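Ticket: Season suspension totals wrong after stats feed change
Queue: League Data / Discipline
Status: Open (reopened twice)
Priority: was Low, now High

Opening note

The discipline page for the basketball league is showing the wrong number of games served for suspended players and coaches. Vidal noticed it first. Their head coach is sitting out four games for a bench incident in November, and our page has him eligible to come back after three. Their front office called to ask which number was right, and whoever took the call told them the page was right. It isn't. The league letter says 4.

I'm told this is a display problem. I have doubts. A display problem shows the wrong thing in one place, and this shows the wrong thing on the team page, on the weekly export, and in the email that goes to the referees' desk. Three places agreeing on a wrong number looks to me like a wrong number.

Steps to see it

1. Open the discipline page and pick Vidal.
2. Look at the coach's entry under Staff, not Players.
3. Compare "Games remaining" with the ruling letter attached to the same entry.
4. Now open the weekly export and find the same row.

Mine says 1 remaining. It should say 2.

First vendor reply, pasted from Tultell support

"Thanks for reaching out. We have reviewed your account and confirmed that the suspension counter is working as designed. Please clear your browser cache and try again. If the issue continues, please let us know and we will be glad to assist further."

I cleared the cache. I also tried a different browser, a different laptop and my phone with the wifi off. Same answer everywhere. The export is a file made on their server overnight, so I don't see how my browser gets a vote in it. I said so in my reply and asked what "as designed" means when the design lets a suspended coach back on the bench a game early.

Marked Resolved by Tultell at 4:40 p.m. Reopened by me at 4:52.

Second pass, my own checking

I went through the game log by hand for Vidal. They have played three games since the ruling. The first was a preseason makeup against Waner, which the league office says does not count toward a suspension. It's in the rulebook and it was in the letter too. So he has served two and owes two.

The system counts the makeup. That would explain the whole thing, except that Waner played in the same game and has a player serving a ban of his own, and his count is correct. Same date, same opponent, same game type in the log. One side gets it counted and the other doesn't. I'd love for somebody at Tultell to tell me how that is working as designed.
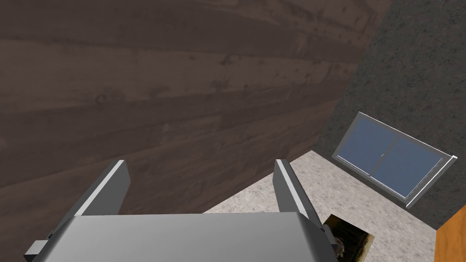 Things I ruled out before writing back:

Time zone. Both entries show a tip-off of 7:00 p.m. local.
Duplicate game. Only one record for that matchup, and the score is the same from both sides.
Hand edits. The change log for the Vidal coach has one line, the original entry. Same for the Waner player.
Appeal status. No appeal filed on either one.

What I could not rule out is the staff/player split. Coaches were moved to their own table during the fall update, and the release note called it "a small improvement to how personnel are organized." It was one sentence long. I have been doing this long enough to read a one-sentence release note twice.

Second vendor reply

Tultell now says the game type comes from Gandent, who supply the schedule feed, and that we should open a ticket with them. I did. Gandent answered the same afternoon, which I'll give them credit for. They sent over the raw record for the makeup game and it is tagged PRE, as it should be. They also said the tag has been there since the game was put on the schedule.

So the feed is fine. I forwarded that to Tultell and got back a request for a screenshot of the page I had already sent them a screenshot of.

Marked Pending Customer. Changed back to Open.

Test on the full set

I asked our side for a dump of every game record attached to a suspension, going back to when we signed on with this product. It came to 3,801 rows. I filtered it down to staff only, which left 200, and then to anything tagged PRE, which left some 80. Every one of the PRE rows in that group is flagged as counting toward time served. I then pulled the player rows tagged PRE and none of them are flagged that way.

I'm not a developer and I don't claim to know what is going on inside their code. But the player side checks the tag, and the staff side acts like it has never heard of it. I would bet lunch that the rule was left behind when the coaches moved to the new table.

Sent the whole dump to Tultell with the two filters written out so they can repeat it.

Third vendor reply

"Our engineering team has identified an area for potential enhancement in the staff discipline module. This has been added to the roadmap."

No. This is a bug and I want it logged as one. An enhancement is something we'd like to have. What we have now is a page telling a team its coach can work a game he is banned from, and if he walks out there on our say-so, the league office fines the team and then calls us. I asked for a bug number and a date. I got the bug number.

Workaround until it's fixed

Do not trust "Games remaining" for anyone on the Staff tab. Count from the ruling letter, skip anything tagged PRE, and type the result in the override box. The override does hold on the team page and in the referee email. It does not carry into the weekly export — I checked twice, the second time after Tultell told me it would — so the export has to be fixed by hand before it goes out.

Also, the override clears itself if anyone edits the entry for any reason, even to fix a typo in the name. Leave the Vidal entry alone, please. If you have to touch it, put the number back before you close the page.

Vidal has been told in writing that their coach has two games left. I asked them to confirm they got it and they have.

Latest

Tultell put out a patch overnight and closed the ticket with the note "Fixed in current release." The team page now shows 2 for the Vidal coach, but his override is still on, so that proves nothing. I looked at a staff entry on the Gandent test schedule where no override was ever set, and it still counts the preseason game.

Reopened. Attached the test entry, the raw record and a copy of my last message, with the question in it that hasn't been answered yet. Leaving the workaround in place and keeping the priority at High.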